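Lapointe Township Forum > Elections and Local Government > Council seat 6 recount question

fkiss_precincts
Does anyone have the rule text for when a losing candidate can ask for a recount of a single precinct instead of the whole district? The seat 6 margin is 54 votes out of 607 in the Filar Road precinct, and much closer everywhere else. The incumbent's people are saying the whole district has to be recounted or none of it. I read the township code differently but I only have the old PDF.

mapleledger
The code was amended in June. Old section let you name precincts. New section says "the contest," singular, and the deposit is set per contest. I would read that as whole district only.

tallysheet
Disagree with mapleledger. The deposit is per contest, but the petition form still has a precinct field on page 2. A form field with no legal use would be odd.

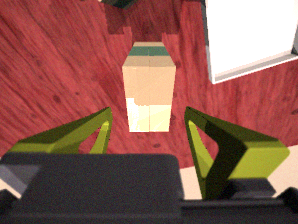
The clerk's office also accepted a one-precinct petition for the library board race after the amendment. It was withdrawn before the count, so there is no ruling, but it was accepted and stamped.

mapleledger
Accepted for filing means the clerk took the paper. It says nothing on whether the petition was valid. Forms here lag the code by a year or more. The parking appeal form still lists a fax number.

fkiss_precincts
Thanks both. Second question. Filar Road used the Truson scanners and the other precincts used the older Flulance units. Does a recount go back through the same model, or is it by hand?

oldwardclerk
Worked the count in ward 2 for several cycles. Recount is by hand if the petitioner asks for it in writing at filing. If they don't ask, it goes through the same equipment after a fresh logic and accuracy test. You can't add the hand count request later. Put it in the first letter.

tallysheet
Is that in the code or is it practice?

oldwardclerk
Hand count request is in the code, 11(c). The fresh test is practice. I have never seen it skipped.

northlot_dan
Nobody overturns 54 in one precinct of that size. He lost. He said himself on the night that he was surprised but would accept it. Let the new member get seated.

fkiss_precincts
I'm not arguing that he won. There were 108 absentee envelopes logged for Filar Road and the summary sheet doesn't show how many were opened. I want that number on paper.

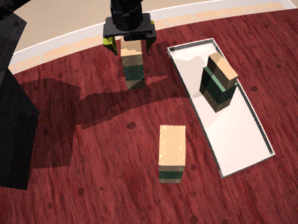
If a recount is the only way to get it, then I want to know what a recount costs and what it covers. For the record, my full name is Fanni Kiss, I was a poll watcher for neither side, and I have no stake in the seat.

mapleledger
You don't need a recount for that. Envelope reconciliation is a separate record. File a records request for the absentee reconciliation sheet and the rejected envelope log. Ask for both by name or you will get just the first one.

oldwardclerk
Agree with mapleledger on this one. A recount covers ballots already accepted. Rejected envelopes stay sealed and aren't part of it, so it wouldn't answer your question.

northlot_dan
So the thread title is wrong.

fkiss_precincts
Fair. Request goes in tomorrow, both documents by name. I would still like the amended section if someone has a clean copy.

mapleledger
Scanned mine, check your messages. Page 3 is crooked but readable.

tallysheet
Send it to me too please. I still think the precinct field means something.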